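Why my grasp planner forgets what it saw

Apr 7, 2024

Since March I have been working on one small part of our software, and I want to write it down while I still remember the reasons. The part is called Lalell. It takes the masks from the perception side and decides where each arm should take hold of the cloth, and in which order. Pilar Farías wrote the first version before she moved to the controls group, and I inherited it with 66 open issues. Some of them are only spelling mistakes in the log messages, but not all.

The test clothes this time were all red with white parts. It was my choice, and I regretted it by lunch. When two pieces have the same colours, the segmentation likes to join them into one big garment, and then the planner is happy to pick one corner from each.

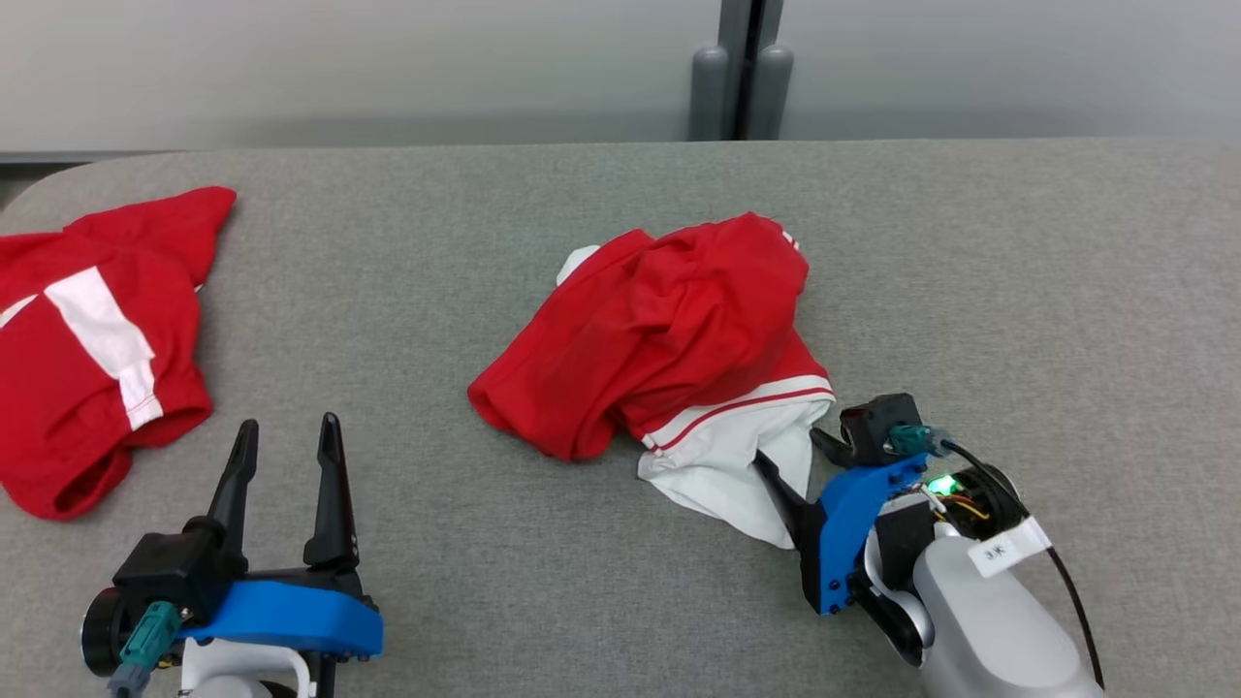

Why not give the planner a full 3D model of the garment? Cloth that is crumpled hides most of itself, so the model would be mainly guesses, and the planner would trust these guesses too much.

So what I do is more modest. Lalell keeps a list of candidate points, each with a score, and the list is thrown away after every action of an arm. At first I kept the old scores and only corrected them a little. Vilgot Engebretsen looked at my plots and said that I was planning for a shirt which did not exist anymore. He was right. Now the memory is one action long, and the code became shorter too. 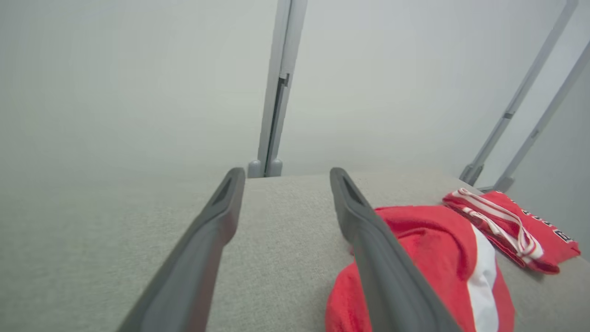 The second problem was timing. The wrist cameras and the head camera do not deliver their pictures at the same moment, and I had a delay of some 200 milliseconds between them that I did not know about. For a rigid box it would not matter so much. With cloth, the edge has already moved when the planner is asking for it. I spent two evenings blaming the calibration before I looked at the timestamps, and I am still a little ashamed of this.

Joar Løken then added a small buffer which waits for matching pictures and drops the others. We lose a bit of speed. I can live with that, but he can't, so he is writing a better one.

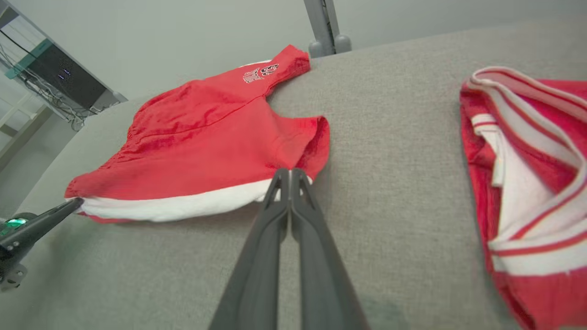 Another thing I changed is how the two arms share the work. Before, each arm had its own planner and they talked by a lock, like two people with one key. It often happened that both waited. Now there is one plan for both arms, and an arm with nothing to do gets an explicit "stay" command. In the logs this is much easier to read, because silence was always hard to debug.

I also moved the hem preference out from the code and into the config file. A hem is usually a good place to hold, but on a thick fold the score must be lower, and I was tired of compiling everything again for one number. 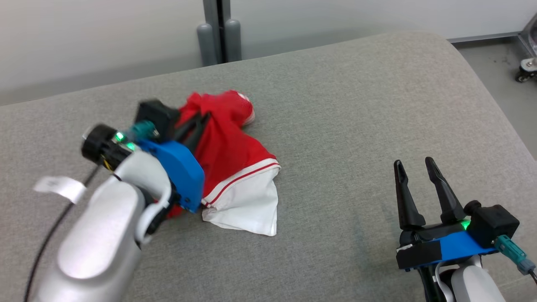
What is left is the replay tool. I would like to open any run, stop at any plan and see all the candidates with their scores, also the refused ones. Ulla Halvorsen has something similar for her navigation work and she promised to show me how she stores the data. My version becomes slow after 500 plans and I don't know yet why. I suspect I am loading the masks again every time I move the slider.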